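Visit to the Grgić laundry and housekeeping depot

Five of us from the Zavura office went to see the Grgić depot in November. We clean offices and a handful of guest houses, and we have been thinking about sending our linen out instead of washing it ourselves. Grgić has handled linen and room cleaning for small hotels for 14 years, so it made sense to look at how they do it.

Dušan Dimitrov met us at the side entrance at 7:30 in the morning, when the vans were coming back. Dirty linen comes in through one door and clean linen leaves by another, and the two carts are never swapped. Each bag has a tag with the customer's name and the date of pickup. The depot handles 635 bags in a normal week. Vlasta Bošković, who came with us, asked what happens to a bag that loses its tag. It goes on a shelf by the office and stays there until a customer calls.

The washing hall was loud and we did not stay long. Sheets are sorted by customer first and by size second. Stained items are pulled at the folding table and washed again once. If the stain is still there, the item is cut up for rags and the customer gets a note with the bill. 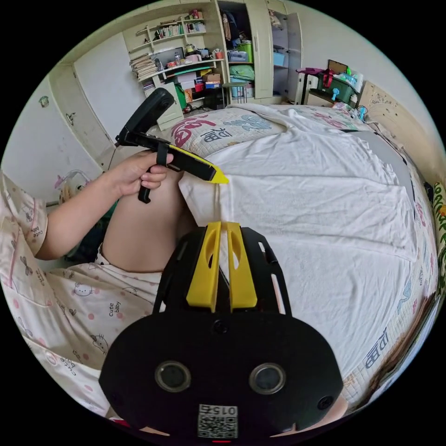
Training for new room cleaners takes two weeks, and most of it is spent with an experienced cleaner on real jobs. Deirdre Brophy runs it. She starts people on the bed, which takes up more of a cleaner's time than any other part of a guest room, and leaves the bathroom for the third day. Her checklist fits on one page. Supplies and small equipment are listed separately, and we talked for a while about labeling. A printed QR code on a white label, with a short number such as 015 next to it, is the sort of marking we could use on our own vacuums – at the moment we write on them with a marker and it rubs off.

Prices were discussed over coffee. The minimum order is 400 pieces a month, a little high for us in winter. Kastriot Popescu will work out whether the Grultov guest houses could share an order. We left before lunch, and Dušan is sending a trial price list.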